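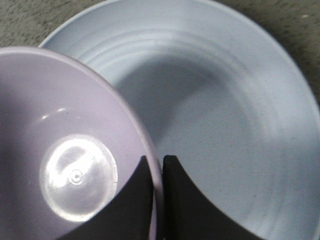 Proving dough in a cold kitchen
Posted by stoddale_tia
My white loaf takes forever to rise at this time of year. Recipe is 450g strong flour, a sachet of yeast and a teaspoon of salt, and the kitchen sits cold until the heating comes on at teatime. I prove it in a plastic bowl like the lavender one, with a damp tea towel on top. After two hours it had barely moved. Do I add more yeast or just wait?

Reply from cernlow_baker
Wait. More yeast gets you a quicker loaf that tastes of yeast. Mine goes 5 hours in April and I go by the size of the dough, never the clock.

Reply from Mrs Quiroga
Disagree. Five hours is no use if you want bread for tea. Put it in the oven with only the light on. Mine holds 29 degrees like that.

Reply from cernlow_baker
29 is too warm for a plain white loaf, it goes slack and you lose the flavour.

Reply from Mrs Quiroga
Never had a slack one yet. I give it 40 minutes in there, then out on the side to finish.

Reply from dunmore77
What temperature is your water? I used it straight from the cold tap for years and had the same trouble. Hand-warm sorted it. Also swap the tea towel for a shower cap - the towel dries out and you get a skin.

Reply from stoddale_tia
Cold tap, yes. Will try warm water first and leave the yeast alone. Celeste, does your oven light stay on with the door shut? Mine goes off.

Reply from Mrs Quiroga
It has its own switch. If yours hasn't, stand a jug of hot water on the shelf underneath.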